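We use cookies to keep you signed in. Accept | Manage

Bench notes, 14th April

Bowls day. Box from Tranness came first thing, 16 in it, one dented corner on the carton but nothing chipped inside. Packing slip says ridged, mixed colours. Slip doesn't say which colours so no way to check it against the order, I've just filed it. Whole lot weighs about 600 g more than the old Clovier set, boxed. Not sure that matters to anyone but it'll show up on the courier quote.

Main question is still the stacking. Old set jammed if you pressed down at all and we had to twist them apart. Want to know if these do the same before we say yes to the May order.

Cleared the bench before starting, more or less. Wiped down twice, still finding crumbs. Note for whoever eats toast over it: there is a kitchen.

Pens and markers go in the black holder from now on. I keep finding the red one in the drawer with the callipers. 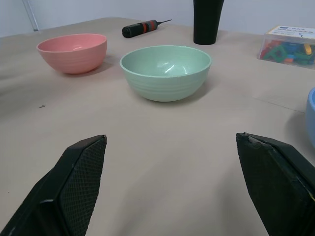
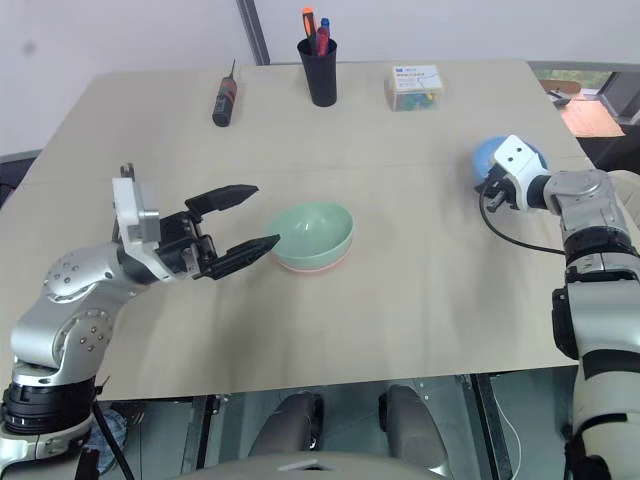 Green and pink in both, screwdriver at the back needs to go home.

Stacking height is the thing I most wanted to get down, as the Weidemann crate has a fixed shelf gap and we can't move it. With a bowl alone the rim is easy, rule against the side, done. Nested is more awkward. With green sat in pink there's only a thin band of pink left showing at the bottom, so the second bowl adds next to nothing and you could get a good tall pile under that shelf. Bad for fingers though, very little to get hold of on the lower one. Tried lifting a pile of 3 one-handed afterwards and kept picking up the lot. With two hands it's fine, hold the bottom one and lift.

No jamming so far. Pressed hard on a pair, left it over lunch, came apart with no twist. Pressed harder, same. Need to repeat warm, straight out of the dishwasher, which is when the Clovier ones were at their worst.

Ridges: nice to hold, bit of a nuisance to label. Stickers lift at the edges after an hour or so. Put them on the base for now. Tried the Sorkska tape as well, holds better but leaves a mark you have to rub off with your thumb. Proper removeable labels on the shopping list.

Colours. I'd keep the green and the pink for trials, easy to tell apart across the room and easy to write down. Please stick to "green" and "pink" in the log. Last month we had mint, sage, pistachio and "greenish" for one bowl and I lost half a morning to it.

To do
- dishwasher run, 2 cycles, then stack test again
- measure the crate gap properly, the number on the wall is from the old shelf
- screwdriver back on its hook
- ask Tranness about lids (they mentioned lids, nothing on the slip)
- flatten the carton, it's in the way of the door

Later: crate gap is smaller than the wall says. Crossed out the old number, new one is in pencil underneath. Will redo the pile hieght sums tomorow.

2 comments | 3 shares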